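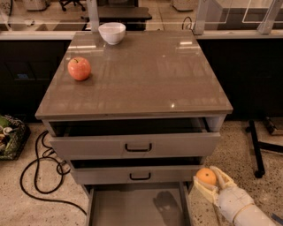

*Greltis with an orange, next to the open lower drawers.*

# Greltis at Ruvmont: your questions, my answers

I run the supply room crew at Ruvmont and I've been the go-between for the Greltis project since it started, so I get stopped in the hallway a lot. Most of you ask the same things (which is fine, I asked them too!), and I finally sat down on a Saturday with a pot of coffee and typed up what I've been telling people. If I got something wrong, tell me and I'll fix the page.

## What is Greltis, in plain words?

It's a robot with arms and fingers that we're teaching to put things away and take things out. Drawers, bowls, small stuff. The idea is that by the time it's any good, it can handle part of the restocking for the break rooms and the sample kitchen on the Dobre side of the building. Fruit goes in the bowls, packets go in the drawers, and the old stuff comes back out.

We've had automation before, of course. The label machine has been here longer than I have. The difference with Greltis is that it shares tools and furniture with us. It has to deal with the same handles we pull on all day, and with whatever state we left the drawers in.

## Am I losing my job?

I put this near the top on purpose. Everyone on the current crew has a letter saying no positions go away because of Greltis during the trial, and the trial runs 12 months. I have the same letter you do. I can't promise you what happens in month 13 and I'm not going to pretend I can. I've asked for the plan after that in writing, and I've been told we'll see it in September. When I have it, you'll have it.

What I can tell you is what has changed so far. Two of us spend part of the week in the practice area instead of on the carts. The overnight restock got lighter on paper, but only on paper, because Greltis isn't doing live restocks yet. If your hours looked different last month, that was the Gamari switch (see further down) and had nothing to do with the robot.

## Why fruit?

Fruit is what we stock! Up to 80 pieces go out on a busy day, and somebody has to walk every one of them to a bowl. Apples and oranges are also pretty good teachers. They roll, they're all slightly different sizes, and if you squeeze too hard you find out by lunchtime when the bruise comes up.

The engineers like them for a different reason. An orange has that bumpy peel and an apple is slick, so the fingers have to cope with both. I used to think picking up an apple was the easiest thing a person could do, and then I watched someone spend most of an afternoon working on it.

## Who decides what it practices?

We do, more than I expected. The engineers came in with a list, and the crew went through it and crossed out things we never do. We also added a few. "Drawer's already open" was ours. On the floor, a drawer is almost never shut all the way. People leave them pulled out a little, or a lot, and you work around it. If the robot only learned on neat closed drawers it would be lost in our stockroom in a minute.

If there's something in your daily routine that drives you nuts, send it to me. I'd love more from the evening people, because the list leans heavily toward the day shift and I know your rooms look different by 10 p.m.

## Can it open and close drawers by itself?

Sometimes. It's better at some drawers than others, and the ones low to the floor are where I see it have the most trouble. I'm leaving percentages off this page on purpose. I've seen one number get passed around the lunch table until it meant something completely different, and I don't want to do that again.

The handles on the practice cabinet are the black U-shaped kind, and the ones in the sample kitchen are flat pulls. That matters a lot more than you'd guess. There's a request in for new handles in the kitchen, and yes, I know some of you have been asking for new handles for years. I've pointed that out. 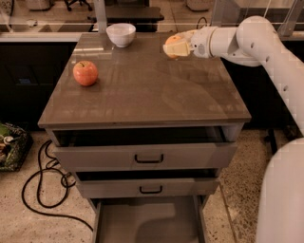
*Fruit in hand at the back corner of the cabinet, with the bowl and another apple on top.*

## How close can I stand?

Outside the arm's reach whenever it's powered, please, even when it's holding still. Especially when it's holding still, if you ask me, because that's when people wander up to say hi. Check with whoever is running the session before you step in, and wait for a real answer. A nod from across the room doesn't count.

A few more from the safety sheet, in my own words:

- Don't hand it things. Put the item down and step back.
- Don't reach into a drawer while the arm is on.
- Cables on the floor in the practice area are live equipment. Step over them, and don't tidy them up for us.
- No carts past the tape.
- If something looks wrong, say "stop" loudly. You won't get in trouble for a stop that wasn't needed.

That last one has been used 3 times, and two of those were me. I'd do it again.

## Do I have to work with it?

No. It's sign-up only during the trial, and you can drop off the list without giving a reason. I will ask you one time if you're sure, and that's only because I'm nosy.

If you do sign up, you get the half-day intro and then you sit next to someone for your first sessions. You don't need to know anything about computers. What helps is knowing the work: which drawer gets the tea, how full is too full, what a bad apple looks like from the side. That stuff was never written down anywhere, and it's been kind of nice to have people ask us for it.

## Is there extra pay?

Yes, there's a training rate for session hours, and it shows up as its own line on your stub. If you worked a session and you don't see that line, come find me first, before payroll. The code was wrong in the beginning and I still have the form to fix it.

## What's Gamari, and is it part of this?

Gamari is the new scheduling program. It came in at the same time as Greltis, so everybody lumps them together — I did too for a while. They're separate. Gamari doesn't know what the robot is doing and the robot doesn't touch your shifts.

I have my own opinions about Gamari. The swap screen is confusing and it logs you out while you're still reading. There's a list of complaints going to the vendor and you're welcome to add to it, but please keep it off this page or I'll never finish.

## Does it watch us?

It has cameras, so yes, it can see you if you're in front of it. The recordings are for teaching the robot. The written rule is that they can't be used for reviews or discipline or to check who was on break, and that rule has a signature on it. There's a copy on the board by the time clock.

If you don't want to be recorded at all, stay off the practice side during sessions. Session times are posted on the door. Anyone can ask to have a clip of themselves deleted, too. You send me the day and the time as best you remember, and I pass it along.

## How does it feel, working next to it?

I get this one mostly from people's spouses! It's slower and quieter than I pictured. You spend a lot of time setting an apple down, waiting, and setting the apple down again somewhere else. My log from one long day says 66 tries, and by the end I was dreaming about oranges.

Some of it is dull, I won't lie to you. Some of it is really fun. The first time I saw it pick up a piece of fruit from a spot we hadn't tried yet, I yelled loud enough that someone came in from the hall. And some days I drive home wondering what I'm helping to build. I think you can feel all of that in one week, and you can come talk to me about it.

## What happens to the fruit?

It goes to compost after practice. Please don't eat it. It's been on the floor, it's been handled a lot, and I've had to say this more than once. The good fruit is in the break room where it always was.

## I have a question that isn't on this page

Catch me before the morning carts go out, or leave a note in the tray outside the supply room. You don't have to sign it. I add new answers at the end of the week, and the next one I'm working on is about lifting rules for the bottom drawers, which I'm still waiting to hear back on.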